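Workshop notebook, Hatescombe shared bench
Project: Planeck hand-held gripper, second build
September, 9:40 a.m. Entry by Ohemaa Opoku

The linkage was reassembled this morning with the replacement bushings from Derkico. All pivots move freely and the fingers close square. Foam pads were glued with contact adhesive and left under clamps for 40 minutes.

Trials today concern soft packaging. The lemon-print bag was selected for its thin walls, which defeated the first build repeatedly.
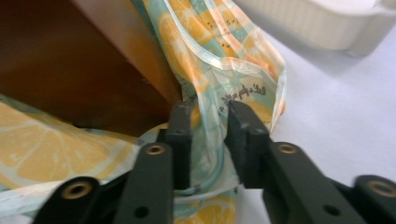
Pinch on a gathered fold, fingertips closed.

Finger travel is limited by a printed stop on each side. Xiaoyan Xiao proposes filing the left stop slightly, as the fingers do not reach the center line together. I have recorded this as open. The part number for the stop is 225; the revised drawing will be 229.

The next trials were made with groceries in the bag. A rigid carton is the easier object and a folded edge the harder one, so both are to be logged separately.

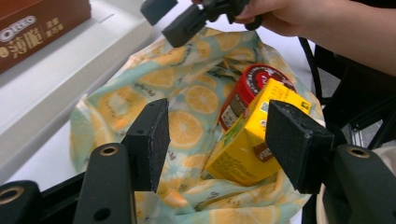 Should the pads be replaced when the edges begin to fray?
Replacement is required only when the foam lifts from the backing. Fraying at the edge may be trimmed with a sharp blade and noted in the log.

Trigger spring: the stiffer one from the Đàm kit remains fitted. It tires the hand after 12 closures, and a softer spring is on order. Colleagues using the tool before it arrives are asked to rest between runs - the readings become unreliable otherwise.
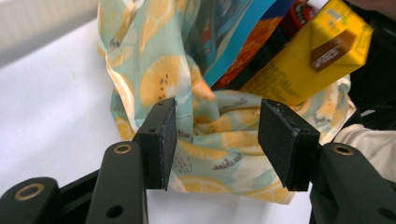

Which way should the fingers approach a loose bag?
From the side and low, with the fingers fully open, closing only after both tips are level with the fold. An approach from above tends to push the material away.

The pivot screws were checked again at 2:15 p.m. One on the right arm had backed out by a quarter turn. Thread locker was applied, medium grade, and the arm is not to be loaded until tomorrow.

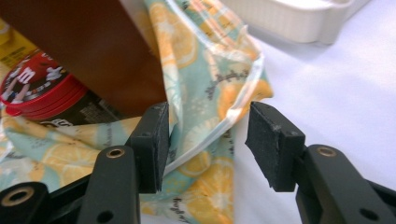 Fingers open, printed fabric and clear plastic between the pads.

Outstanding: file the left stop, fit the softer spring, print a spare pair of fingertips. X. Xiao has the filament.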